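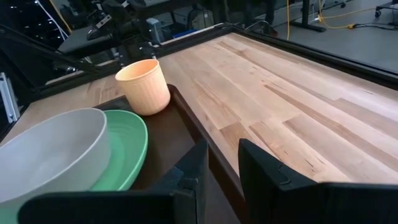 Fig. 1. Wrist camera view at the Neltora open lab: cup, plate and bowl in the tray, gripper at the bottom.

3. The site visit

Our project plan promised one visit to a working lab, and Neltora was the one that answered our email. Nine of us went in August. Sointu Keskinen met us at the door, asked who had touched a robot before, and looked relieved when no hands went up.

The demonstration was about dishes. I had pictured welding, or at least sparks, and spent the bus ride telling everyone so. We got a ribbed cup, a mint-green plate and a gray bowl, and an arm that treats them with more respect than anyone in my apartment does. Keskinen told us the lab had logged 1,655 tries at table tasks, and that 500 of those were thrown out before anyone trained on them. Our own data set has 30 entries. We did not bring this up.

The useful part was the wrist view. From where we stood, the gripper always looked lined up. On the monitor you could see how much of the bowl one finger hides, and Tetsuya Wada, our team lead, went quiet and started redrawing our camera mount on the back of the parking pass – the same mount he had called final at breakfast.

Changes to our design after the visit are listed in section 4. The parking pass is in the appendix.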